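천연 발효빵, 주말을 통째로 바치지 않고 굽는 법

사워도우 글을 읽다 보면 다들 새벽 다섯 시에 일어나 반죽과 대화를 나누는 것 같습니다. 저는 그 시간에 자고 있고, 제 반죽도 별말이 없습니다. 이 글은 평일에 출근하고 저녁에 지친 상태로 부엌에 서는 사람을 위한 순서입니다. 수요일 저녁에 시작해서 금요일 아침에 먹는 일정으로 적었습니다. 금요일 아침 출근길에 가방에서 빵 냄새가 나는 부작용이 있습니다.

준비물

강력분 400g
통밀가루 100g
물 350g
소금 10g
밥을 준 지 얼마 안 된 활발한 발효종 100g
뚜껑 있는 무쇠 냄비, 저울, 큰 볼, 발효 바구니(없으면 면포를 깐 체)
덧가루용 쌀가루 한 줌

저울은 꼭 있어야 합니다. 계량컵으로도 된다는 분들이 있는데, 그분들은 손이 저울인 분들입니다. 제 손은 그냥 손이라서 처음 세 번은 벽돌을 구웠습니다.

밀가루는 저는 Sernholm 통밀을 씁니다. 특별히 훌륭해서가 아니고 동네 가게에 그것밖에 없습니다. 통밀은 제품마다 물을 먹는 양이 다르니 처음에는 물을 20g쯤 남겨 두었다가 반죽을 보면서 넣으세요.

1. 수요일 아침: 발효종 밥 주기

냉장고에서 발효종을 꺼내 30g만 남기고, 밀가루 50g과 물 50g을 넣어 섞습니다. 병 바깥에 고무줄을 둘러 높이를 표시해 두고 출근합니다. 저녁에 두 배로 올라와 있으면 쓸 수 있습니다. 올라왔다가 다시 꺼진 흔적이 있으면 늦은 것인데, 저는 그래도 씁니다. 신맛이 조금 강해질 뿐입니다. 다 쓰고 병에 남은 것은 다음을 위해 다시 냉장고에 넣습니다. 깨끗이 설거지해 버리면 처음부터 다시 키워야 하고, 저는 이것을 두 번 해 봤습니다.

2. 수요일 저녁: 섞기

물에 발효종을 풀고 가루를 넣어 날가루가 안 보일 때까지만 섞습니다. 볼에 젖은 행주를 덮고 한 시간 둡니다. 그 사이에 저녁을 먹으면 됩니다. 소금은 그다음에 넣고 손을 적셔 꼬집듯이 섞습니다. 소금을 빼먹었는지 확신이 없다면 반죽을 조금 떼어 혀끝에 대 보세요. 맛은 없지만 답은 나옵니다.

3. 접기

30분 간격으로 네 번, 반죽의 한쪽 끝을 잡아 늘려 반대편으로 접고 볼을 돌려 가며 한 바퀴 반복합니다. 두 번째부터 반죽이 눈에 띄게 얌전해집니다. 세 번째쯤에서 졸음이 오는데, 네 번째를 건너뛰어도 빵은 됩니다. 옆으로 조금 퍼질 뿐이고, 퍼진 빵은 토스터에 잘 들어갑니다.

4. 실온에 두었다가 모양 잡기

부엌이 24도 정도면 접기가 끝나고 두 시간쯤 더 둡니다. 겨울에는 더 걸리고 한여름에는 덜 걸립니다. 시계보다 반죽의 부피를 보세요. 절반 정도 부풀고 가장자리에 기포가 보이면 작업대에 꺼냅니다. 네 귀퉁이를 가운데로 모은 다음 뒤집어, 두 손으로 몸 쪽으로 끌어당기며 표면을 팽팽하게 만듭니다. 덧가루를 많이 뿌리면 미끄러져서 당겨지지 않습니다. 바구니에는 쌀가루를 뿌리고, 이음매가 위로 오게 담습니다.

5. 냉장고에서 하루

비닐로 싸서 냉장고에 넣습니다. 목요일은 쉬는 날입니다. 반죽만 쉬고 저는 출근합니다. 서른 시간 안쪽이면 대체로 괜찮았고, 그 이상은 반죽이 힘을 잃어서 권하지 않습니다.

6. 금요일 새벽이 싫다면 목요일 밤에 굽기

오븐에 무쇠 냄비를 뚜껑까지 넣고 250도로 예열합니다. 오븐이 다 됐다고 울려도 20분 더 기다립니다. 냄비는 오븐보다 게으릅니다. 유산지에 반죽을 뒤집어 꺼내고, 면도날로 가운데를 한 번 길게 긋습니다. 밀 이삭 무늬는 다음 생에 하겠습니다. 유산지째 냄비에 내리고 뚜껑을 덮어 20분, 뚜껑을 열고 230도로 낮춰 다시 20분에서 25분 굽습니다. 밑면을 두드려 텅 빈 소리가 나면 꺼냅니다. 냄비 손잡이가 뜨겁다는 것은 다들 알지만, 뚜껑을 연 뒤 3분쯤 지나면 다들 잊습니다. 장갑은 뚜껑 위에 걸쳐 두세요.

7. 식히기와 보관

식힘망에서 최소 한 시간은 둡니다. 뜨거울 때 자르면 속이 떡처럼 뭉칩니다. 저도 매번 알면서 자릅니다. 보관은 자른 면을 도마에 붙여 엎어 두는 것으로 이틀은 충분하고, 그 뒤에는 썰어서 냉동합니다. 냉동한 조각은 해동하지 말고 바로 토스터에 넣으세요.

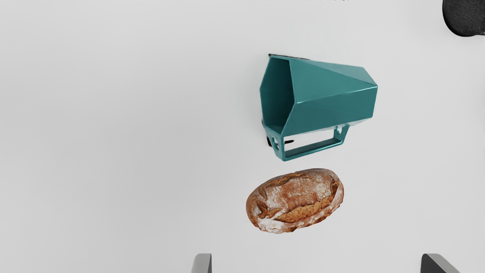
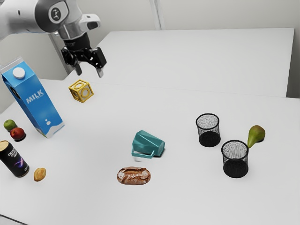 껍질이 하루 만에 질겨졌다면 비닐봉지에 넣어 둔 탓일 가능성이 큽니다. 물을 살짝 뿌려 180도 오븐에 8분 데우면 웬만큼 돌아옵니다. 딱 한 번만 통하는 방법이니 먹을 만큼만 데우세요.

자주 망하는 지점

속이 축축하고 구멍이 한쪽에 몰려 있으면 발효가 모자란 것입니다. 4번에서 한 시간 더 기다려 보세요. 반대로 바구니에서 꺼내자마자 호떡처럼 퍼지면 너무 오래 둔 것이고, 이때는 칼집을 얕게 넣고 얼른 굽는 편이 낫습니다. 바닥만 탄다면 냄비 밑 칸에 빈 오븐팬을 하나 넣어 두세요.

발효종이 도무지 올라오지 않으면 며칠 동안 통밀로만 밥을 주면서 따뜻한 곳에 둡니다. 제 것은 이름이 Ko인데, 지난겨울 냉장고 뒤편에서 두 달을 잊힌 채 지내고도 나흘 만에 살아났습니다. 위에 고인 회색 물은 따라 버리면 됩니다. 분홍색이나 주황색이 보이면 병째로 작별하세요.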